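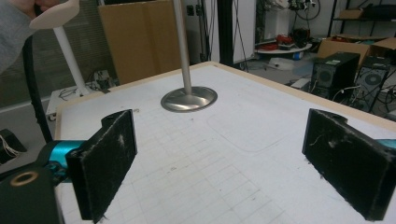
Tultura Replacement Finger Pads, Black Felt (pair)

For hand-held and arm-mounted grippers in the Tultura line. Sold by Stustlow Supply, Hunport.

Please read the safety notice before you order. It has been on this page longer than the price has.

Safety notice, August 22, 2019

Pads from the first production run can let go of the finger while the gripper is closed. The glue between the felt and the backing plate softens with use, the felt creeps forward, and whatever you were holding goes with it. At our own bench the thing being held was a steel bar, and the thing underneath was Dalia Tawfik's foot. She was wearing proper shoes. She has asked us to mention the shoes.

First-run pads have a plain backing plate. Current pads have the letter R stamped on the back, for Radwan, the shop that now does our gluing and does it properly. If your plate is blank, stop using the pad and send it to us. We will replace it free, whether or not you bought it from us and whether or not you have been rude to us on the phone.

How to tell a pad is going

The top edge of the felt lifts first. Run a fingernail along it with the gripper powered off and, if yours is on an arm, with the air or motor supply disconnected too. "Off" at the software screen is a suggestion. The plug is a fact.

Other signs:
A polished stripe down the middle of the pad
The felt shifts when you push it sideways with your thumb
Smooth, heavy things slide down when you lift them by the pole or handle
You have started squeezing harder to make up for it

That last one is how most of the returned pads died. Extra force pushes the felt off its plate sooner, so you squeeze harder still, and then you are writing to us.

About the fuzz

Felt collects lint. White fibers on a black pad look dreadful and we get a steady supply of complaints about them. A little lint does no harm. A thick coat of it is another matter, because the pad ends up gripping the lint and the lint isn't gripping anything. Use sticky tape or a dry brush. Do not use solvent, and do not use a lighter to singe off loose threads. Yes, we have had one back.

Details

Material: black synthetic felt on steel plate
Sold as: matched pair, left and right
Screws: included, 3 per pad
Inspect every: 200 working hours
Replace at: 700 working hours, or sooner if the edge lifts
Rated load: 1350 grams per pair, dry, at normal closing force

The rated load was higher on the old version of this page. The old version of this page was written before the foot.

Fitting

Power off and unplug. Take out the old screws, lift the pad away and wipe the finger clean. Fit the new pad with the notch at the top and tighten the screws by hand. Close the gripper slowly on something soft and cheap, then check that both pads meet flat. If they meet at an angle, the finger itself is bent and new felt won't help you.

Returns

Post old pads to the Hunport address with your name and the hours on them, if you kept count. Replacements for the first run ship through the end of September. After that we will still replace them, only more slowly.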